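4. The bed as a working surface

In the earlier sections we treated folding as a task with a beginning and an end. In this section we look at the place where it is done. In our material this place was most often the bed, and the garment which caused the most hesitation was the dark one. 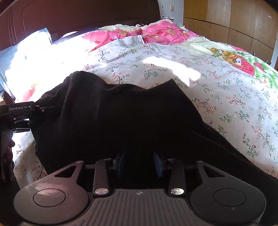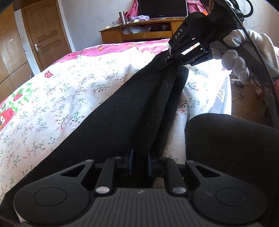 Figure 4. Black cloth on a bed with a floral sheet or spread. First picture: the cloth in a mound, with sunlight on the sheet just above it. Second picture: black fabric laid in a long strip across the bed.

Živko Kneževič
Doctoral researcher, domestic textiles and household work

4.1 Why the bed is chosen

The households of the Kaketti study were asked to fold one basket of clean laundry wherever they would normally do it. We did not offer a table and we did not ask for the surface to be cleared. A written diary was kept by each household during February, and it gave us 2,148 entries in total. An entry is one garment, with its place of folding, its state before folding and the place where it was put after. Of these entries, 1,677 name a bed as the surface. The remaining entries name the sofa, the kitchen table, the top of the dryer, the floor, or the lap of the person who folds.

The preference for the bed is known from older writing on housework, but it is usually explained by size only. Our participants spoke also of height and of softness. A bed is low, so a person can stand, kneel or sit at it, and most of them changed between these positions in one session. It is soft, so a garment which is thrown on it stays where it lands. On a polished table a pair of synthetic trousers slides away when one end is pulled. On a cotton sheet it is held a little by the cloth under it, and the folder can pull from one end without losing the other.

There is a cost for this. The bed gives no straight edge that can be trusted. Participants who folded on a table lined up hems with the edge of the wood, and they did it without thinking. Participants on a bed had to make the straight line by themselves, mostly by pulling the garment long and looking at it.

4.2 The mound and the strip

We use two words for the state of a garment on the bed. A mound is a garment in which the folder cannot yet point to the waist, the collar or the sleeve. A strip is a garment brought into a long shape with its parallel parts side by side. Both pictures in Figure 4 are of black fabric, and they stand at these two states. In the first the cloth is in folds, with a wavy upper edge, and one side trails down. In the second there are two parallel lengths lying close together and running diagonally, and they become narrower at the far end. We coded the second as possible trousers, as the outline alone did not permit us to be sure.

The diagonal deserves a comment. In our coding manual we expected that long garments would be laid parallel to the side of the bed. Often they were not. A person who stands at the corner reaches farther along the diagonal, and there is more free bed in this direction when pillows and blankets occupy the far end. Rosemarie Lindemann, who coded the first half of the material, proposed to record the direction separately, and we adopted this after the pilot. It had the good effect that we stopped treating a diagonal garment as a careless one.

The passage from mound to strip is the part of folding that the diaries describe worst. People write "straightened it out" or "shook it", and then go directly to the folds. In the interviews, when we asked them to tell it slowly, the passage took up more words than all the folds after it. One participant told Cathal Cronin:

"With pants I look for the waistband first. If I get the waistband I'm fine, the legs come after. If I get a cuff I have to walk my hands all the way up, and by then the other leg has gone somewhere."

Another participant gave the contrary method. She takes whichever end comes first to her hand and lets the weight of the garment find the rest. We found both methods among fast folders and slow folders alike, and we do not recommend one over the other.

4.3 Dark fabric on patterned bedding

It was our assumption that a black garment would be easy on a light, patterned sheet. The outline is indeed easy. A sheet such as the one in Figure 4, white with small floral sprigs, gives a clear border all the way along the fabric. The difficulty is inside the outline. Seams, pockets and the line between two layers disappear in black cloth, and the folder has to find them by touch or by tilting the fabric to the window.

Sunlight helps only when it falls in the right place. In the first picture the bright patch lies on the bedding just above the cloth, and the upper left of the bedding is washed nearly to white. Several participants with east-facing bedrooms complained of this situation in their own homes: the sheet is dazzling and the garment beside it looks darker than before. Two of them drew the blind halfway before they began with the dark things. Todor Tomić has suggested that this small act should be coded as part of the folding, and in the final manual it is.

Lint is the second matter. It shows on black, and small specks can be seen on the surface of the strip in the second picture. Lint lengthened the work in a way we had not planned for. The folder stops, picks or brushes, and continues — and sometimes the garment is turned over for inspection after it was already half folded. In the diaries 83 entries mention lint or pet hair, nearly all for black, navy or charcoal items. For these entries we have counted the brushing as an interruption, but we are aware that the participants themselves would probably call it a part of doing the job properly.

4.4 What is already on the bed

The bed is seldom bare when it serves as a work surface. The bedding in Figure 4 is a fair case of what we met: behind the black fabric there is pink material with cartoon prints, and the first picture has also a pale yellow-green blanket with a cartoon character. Such pieces reduce the free area. They also offer something to lean a finished pile on, and pillows were used in this way in many homes.

Children's prints had one effect which we report with caution. In homes with much printed bedding, small printed garments such as T-shirts and pyjamas were lost on it more often. A black garment was never reported as lost in this manner. Participants who folded on busy bedding tended to take the dark and large items first and leave the small coloured ones to the end, when there was more room to spread them. We cannot say if this was a strategy or a habit, as the interview guide did not contain a question on order. Nurhan Ertürk added one for the second round in Tosoncombe, and those answers are treated in Section 6.

4.5 Limits of the coding

The division in mound and strip works well for trousers, leggings and scarves. It works poorly for hooded sweatshirts, which are never fully one or the other, and for fitted sheets, for which we gave up and used a free description. A set of 700 entries was coded by two persons independently. Most disagreements concerned dark knitwear, where one coder saw a sleeve and the other saw a fold. We settled these by discussion and kept both original codes in the file, so that a reader with a different definition can count again.

A further limit is the colour of the bedding itself. We recorded it only as light, dark or patterned. For the questions of this section a finer scale would have been useful, and we would ask future studies to note also the size of the pattern, as small sprigs and large figures did not disturb the eye of the folder in the same way.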